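July 2020

Effie Innes has talked me into writing a novel. To be fair she has talked herself into writing one, and I was standing nearby with nothing in my calendar until further notice. The terms are 2,000 words a day each, emailed by midnight, no excuses and no adverbs. Effie wrote the terms. Her own email tonight said she was "absolutely, completely, totally stuck," so I suppose the adverb clause is already under review.

I have been at it since breakfast and have 1,679 words, a good many of them the names of places. My book is set in a river town called Dorngate, which has a rival town upstream called Vamlow, and both of them have a long grievance over a bridge. I know everything about the bridge. I know who paid for it and what kind of stone it is and which mayor fell off it. What I don't have is a person who wants to cross it. I had a man named Nisbet for most of the morning, but he kept looking out of windows and remembering his father, so at lunch I had him leave on the noon train. There is no train in Dorngate. I will have to go back and put one in.

Afternoon was worse. I cleaned the oven. I looked up whether other writers clean their ovens, and one article said yes, which cheered me up until I saw it was on a site that sells oven cleaner. 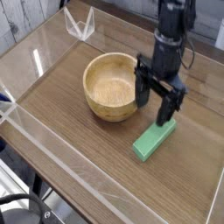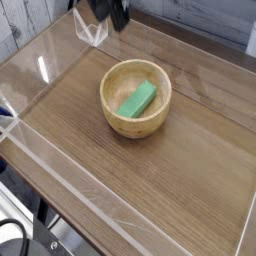
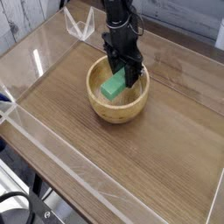 Effie's theory is that a book goes wrong when the writer knows too much about the town and too little about the trouble. She told me this over the phone for nearly an hour while I drew bridges on the back of the gas bill. Her cure is to take one plain object, put it on a table in chapter one, and make somebody want it. I said what object, and she said anything, a bowl. So Dorngate now has a bowl: a round one in pale wood with a thick rim and little darker streaks low down on the outside, and two sisters who each say their mother promised it to them. It has done more for me in a page and a half than Nisbet did in four. The older sister is called Fledetti, because I was tired and it sounded like a name, and by now she has bitten a piece of toast in such a hateful way that I can't possibly change it.

The trouble is that the sisters don't care about the bridge. I have tried them on it twice. Once I had them walk across it in the rain, arguing, and neither of them looked up, not even at the stone, which I described at some length. So either the bridge goes or the sisters do, and I have grown attached to the toast.

Supper was eggs. Called Mom, who asked if she was in it. I said no. She asked if the mother in it was dead, and I said yes, and there was a silence of the kind she's very good at. Then she told me the tomatoes are splitting.

It is now past eleven and I am still short. I could put the train in, which ought to be good for a few hundred words if I build a proper station with a waiting room. Effie has just written to say she's counting her chapter titles and the dedication. I am going to count the mayor.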